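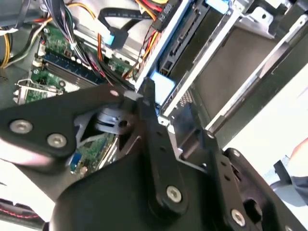 Bench Assistant, Furniture and Small Salvage (part-time)
Fortin Reuse Workshop
Posted 2022-04-26

Fortin takes in secondhand furniture, lamps and household odds and ends, fixes what can be fixed, and sells it from the shop at the front of the building. We need one more person at the bench, starting in May.

Most of what comes through the door is chairs, end tables, dressers and picture frames. Last year we finished 461 pieces. A typical day might be regluing a chair in the morning and stripping paint off a nightstand after lunch. Some of it gets a fresh coat of paint, some gets cleaned, waxed and left alone. You would not be expected to decide which on your own at first.

What you would do
Sand, fill, prime and paint by hand and with a small sprayer
Replace hinges, drawer pulls, casters and lamp cords
Sort donations on Fridays and set aside parts worth keeping
Write a short tag for each finished piece - what it was, what was done to it, what it is priced at
Sweep up and put the tools back

What we are looking for
You have fixed up furniture before, for yourself or for someone else. It does not have to have been paid work. You can use an orbital sander and a drill safely, and you can lift one end of a dresser. You are patient with old paint. A driver's license helps with pickups but is not required.

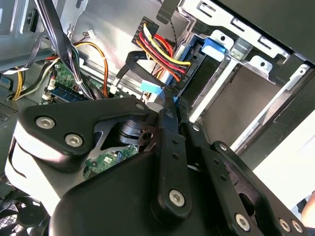
Hours and pay
The job is 24 hours a week, four days, Wednesday through Saturday. Pay is $19 an hour, going to $20.50 after 9 weeks if we both want to continue. You get paid sick time, half off anything in the shop, and use of the bench after closing for your own projects. Masks, gloves and ear protection are supplied. Bring your own boots.

The shop is on the ground floor of the old Zernach building, 147 Prandano Street, entrance from the alley. There is bike parking inside the gate. The number 7 bus stops at the corner.

How to apply
Send a short letter and two or three photos of things you have repaired or refinished. Before and after shots are good if you have them, but phone pictures of the finished piece are fine. Tell us what you used on it and what you would do differently. A resume is optional.

Letters can be dropped in the box by the alley door or handed in at the counter during shop hours. Please include a phone number. We will call people in for a paid two-hour trial at the bench during the first half of May, and everyone who applies will get an answer either way.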